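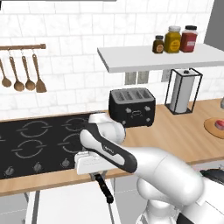
Katsaros Adds Bottled Sour Cherry Cordial

DROSTSTEAD – Katsaros will begin selling a sour cherry cordial in May. The cordial, called Minel, is made with cherries, cane sugar and lemon juice and comes in a 25-ounce bottle. It can be mixed with soda water, gin or brandy.

"We served it at our bar for years and people kept asking to take some home," said owner Pantelis Petridis.

The first batch is 710 bottles. Minel will be sold at the Katsaros shop and at 83 stores supplied by Stokis.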